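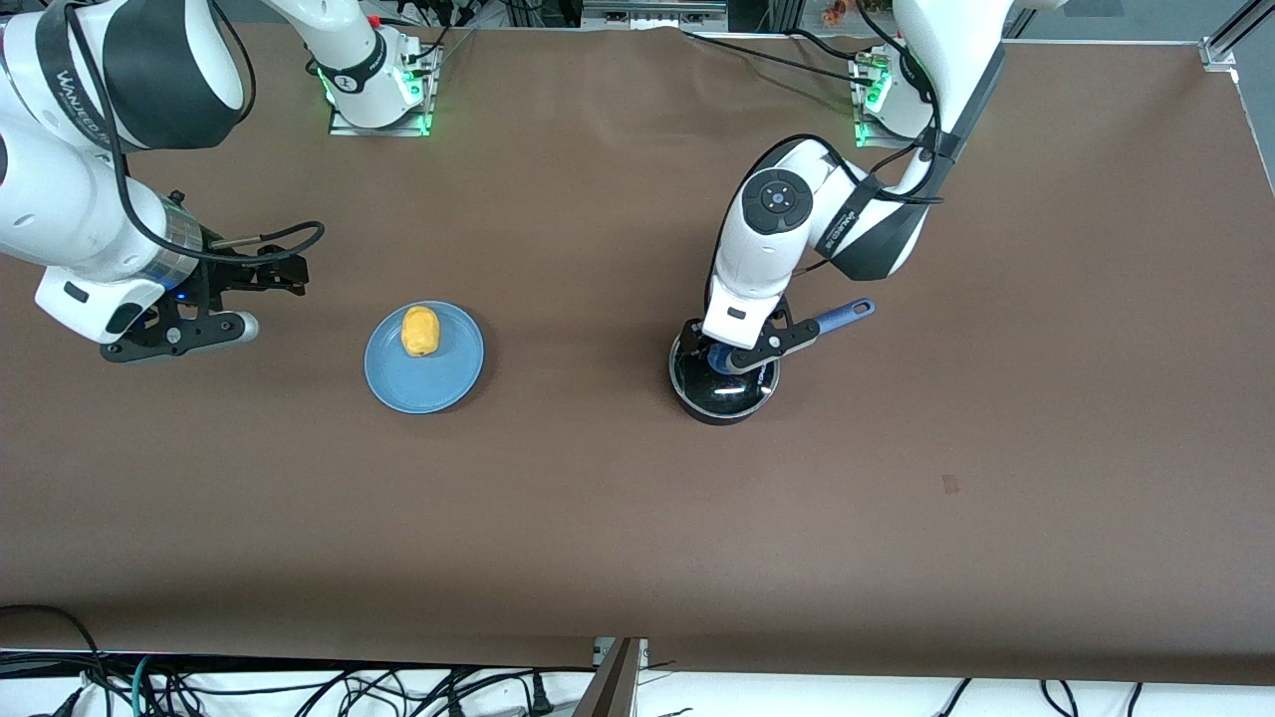 Page last changed: November, by Sirkka Laitinen

Setting up a two-arm kitchen task the way we like it at Jurkolberg

Welcome! If you've come over from the Letel cell you already know most of this, but please read it through once anyway, as we do a few things our own way (and I've been nagging people about them for 17 months now).

1. Look at the base lights before you reach over the table. Green on both bases is what you want, and even then, keep the pendant in your hand while you move dishes.

2. Agree on sides out loud. Left and right always mean the robot's left and right, so from where the picture is taken the left arm is the one holding the pot by its blue handle. We've had more muddles over this than over anything in the Orura software!

3. Keep the table sparse. One pot, one plate and one piece of food is plenty for a first run, and you can add clutter later once the motion looks calm.

4. Grip the pot by the handle, never by the rim, and leave the other gripper open and well clear until the first arm has settled. Our house rule is 100 millimeters between the two hands at all times, unless the task sheet says they have to meet.

5. Smooth the table covering if you can. Small creases are fine, but a fold that lifts the edge of a plate will spoil your heights.

6. Run it 3 times at low speed with a hand on the stop button, then write the result in the Song log, including the dull ones.

Cables belong behind or below the table, away from anything the arms can sweep.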